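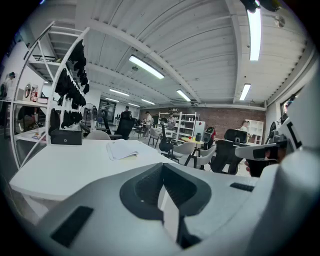 Tetsuya Minami wrote to me that I am too hard on the landlords, and that a person who signs for an apartment without standing inside it has only himself to blame. He says that in his first years of renting he visited every place twice, once in the morning and once after dark, and he never had a bad surprise.

I respect this, but I think he describes a kind of life that many renters do not have. When I moved for my present job, I had three weeks and the new city was a ten-hour drive away. To visit every place twice was a dream. I had a telephone, a list from a site called Gistel, and the word of people who wanted my money.

So I want to say again what I said in my first essay, a little more carefully. My complaint is about the application fee. In the search I made in March, I paid it at four buildings. The highest was 144 dollars, at a complex managed by Mosoti, and for this I received an email of two lines which said the unit was already taken. I asked on what date it was taken. They did not answer. I believe the unit was gone before I paid, but I cannot prove it, and this is exactly the position in which the renter always finds himself.

People tell me the fee pays for the credit check, and a credit check costs something, I accept. Then let the fee be the price of the check, and let me carry the result with me to the next office. My credit did not change between one afternoon and the next morning. Why must I buy the same report four times? 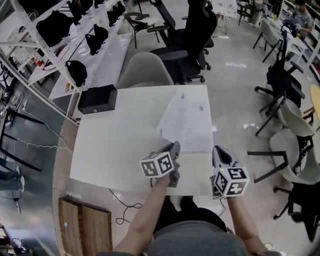 A second thing which bothers me is the deposit to "hold" an apartment. With Ustalico it was 300 dollars, and the woman on the phone was very kind and spoke as if she was doing me a favor. Only on page 10 of the agreement was it written that the money stays with them if I change my mind, for any reason, including that I come and see the apartment and it has no window in the bedroom. I read the page because I am a slow reader in English and I read everything. My friends who were born here read fast, and they sign.

Mr. Minami will say that I was free to refuse, and I did refuse. But the choice after that was a motel, and a motel eats the savings of a family very quickly. A market where one side can wait and the other side must sleep somewhere tonight is not so free as it looks on paper.

I do not ask for much. Before taking a fee, the office should say in writing that the unit is available, and give the money back if it was not. The holding deposit should be returned when the renter sees the place within a few days and says no. One small company, Cloltik, already did both of these things when I called them, and they still found tenants – I am one of them. The carpet is old and the neighbor upstairs walks like a horse, but I knew about the carpet because they told me.

My total cost to move, with fees, truck and first month, was 3621 dollars. I have kept the receipts in an envelope. If Mr. Minami would like to see them, he is welcome to visit, in the morning or after dark.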